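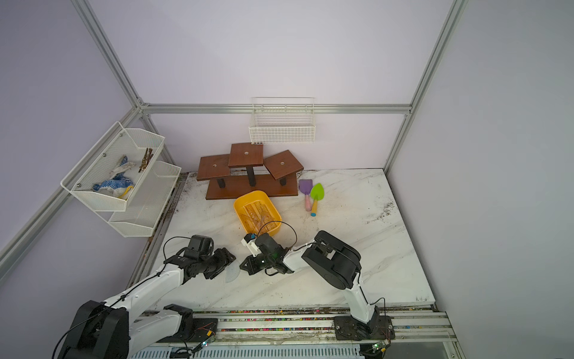
I've been using the Ukley two-arm bench kit since January and I'm still a little giddy about it. My old setup was a single arm clamped to a desk, and half of every evening went into holding things still for it. With two arms bolted along the front edge you get the whole tabletop to play with, and I've been giving them craft-drawer jobs: drafting tools into and out of a yellow tray, with the three-tiered wooden stand left behind it as something to steer clear of. The Ukley software (they call it Wynne, and I've stopped asking why) lets you guide the arms through a job by hand, save it, and play it back as many times as you like.

Clear plastic is my favorite thing to try on any robot. It glares, it lies flat, and it shows you whatever color is underneath. Wynne has a slow mode for thin parts that drops the fingers to 30 percent speed near the table, and I love it. I leave it on nearly all the time now!

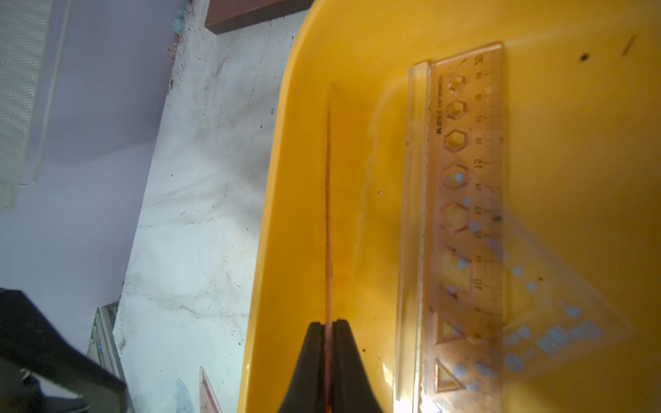
Do you need to know how to code?
Only if you want to. I saved my first 12 jobs without typing anything, and the scripting side is there when you get curious (mine took one long Saturday-style coffee binge to figure out, and I enjoyed every bit).

Setup took me 60 minutes from opening the last box to the first wave of an arm, and a good chunk of that was me rereading the page on cable routing. Do read it. Leave more slack than looks sensible at the wrist, then bend the arm as far as it goes before you tighten anything.

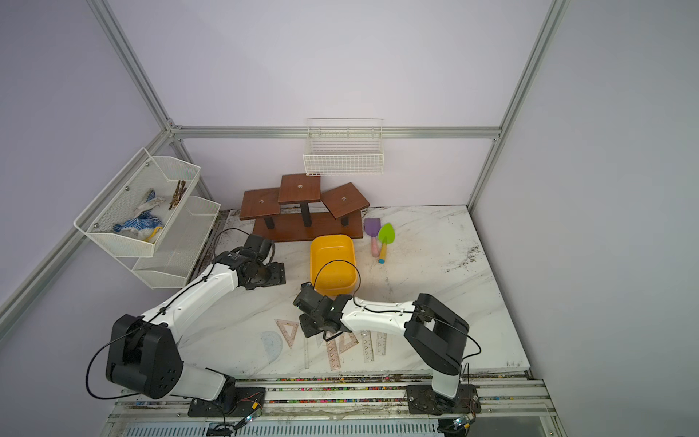

Can both arms work in the same spot?
They can share the middle of the table, but you have to tell Wynne who goes first. There's a simple waiting step you drop into each job, and I put it in before every trip to the tray.

I paid $1,030 for the upgrade from my older Zaseck arm, trade-in included. Ifigeneia Balaskas, who got me into all this, went for the Futlow kit instead and likes its quieter motors. I'm a bit jealous of those. The Ukley has a whine on fast moves that carries through a door.

My other gripe is the manual, especially the chapter on the wrist camera.

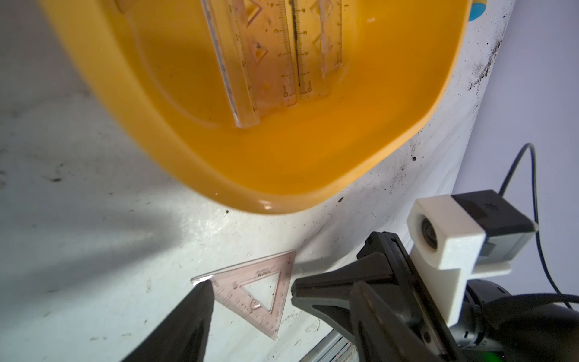
It tells you how to mount the thing and then skips straight to calibration, with no word on what a decent view should look like. I ended up trying different angles until I could see the fingertips and a fair bit of table together. Once I had that, lining up a pick got so much easier. Next I want to try sorting by shape, triangles one side and straight rulers the other, and I'll post the job files when they're fit to share.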